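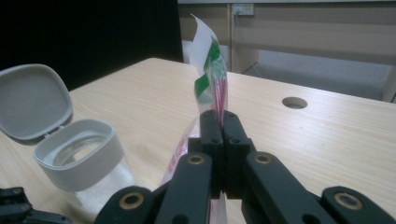 Will the packing grippers at Gasow cost anyone a job? The company says it has no layoffs planned, and the 35 people on the packing floor have that in writing until the end of September.

Apr 15, 2018 -- Gasow, the mail-order pantry and household goods business in Stockdale, is moving part of its bag packing to machines this year. Staff were told at two shift meetings last week. The first machine will take over one bench on the day shift, and a second is due once the first can keep pace with the line.

The work in question is simple to describe and hard on the hands. A packer picks up a small plastic bag by the top, checks the label, sets it into its tub or carton and closes the lid. On a normal shift one person does this for hours at a stretch. Sore thumbs and wrists are the most common complaint in the first-aid book, according to floor supervisor Ashley Hulme.

"The bags are the awkward part," Hulme said. "A carton is the same shape every time you pick it up. A bag slumps, it folds over, the label sticks up, and two of them will cling together. People sort that out without thinking. We had to slow right down and work out what our hands were doing."

To do that, packers have been taking turns at a table using a hand-held gripper with two flat black fingers that close on a bag. The tool has a camera on it, and the recordings go to Grustedov, the firm supplying the machines, which uses them to set up the robot's movements. Each person does an hour at the table and then goes back to the line. The hour is paid at the usual rate with a small allowance on top.

The sessions have not been popular with everyone. Some packers said at the meetings that they felt they were being asked to train their own replacement, and several have declined to take part. Hulme said that was their choice and would not be held against them.

The company has set a target of 256 bags an hour for the machine before it goes on the line by itself. In its last trial it managed 113. An experienced packer does 200 without much trouble, though few would want to hold that rate all day.

What changes first is the roster. The bench getting the machine now has four people on it. One will stay to load bags, clear jams and pull out anything the gripper has torn or dropped. The other three will move to returns and to the mixed-order benches, where each box is different and the company has been short of staff since last year. Pay grades stay as they are. The person minding the machine will get two days of training and will be able to stop it at any time without asking a supervisor.

Hulme, who started on the packing line herself, said she expected the job of minding it to be harder than it looks. "You're standing there waiting for something to go wrong, and then you have to be quick. I've asked for that spot to be rotated every two hours. I don't want one person stuck watching it all shift."

Staff have also asked what happens to the recordings. Gasow said they show hands and the tabletop, are stored without names, and will not be used to measure how fast any one person works. A written version of that promise is to be added to the staff handbook.

The bagged goods sold under the Guma label will be first to go through the machine, as they come in one size of bag. Larger bags will stay with the packers for now -- the gripper does not open wide enough for the tubs they go into. A further meeting for both shifts will be held before the bench is switched over, and the written commitment on jobs comes up for review in September.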